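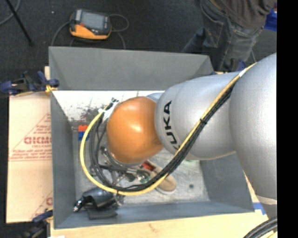
What is a payroll service bureau?

A payroll service bureau is a company that calculates wages, withholds taxes and files the required reports on behalf of other employers. The client remains legally responsible for the taxes owed, even when the bureau makes the deposits.

Rendstead Payroll, founded by Sheila Gosling in Bivelden, is a bureau of this type. It began with six clients, most of them small retailers, and reached 50 under her successor, Mervyn Goodall. The firm processes pay weekly or every two weeks and prepares year-end wage statements each December. It has three offices.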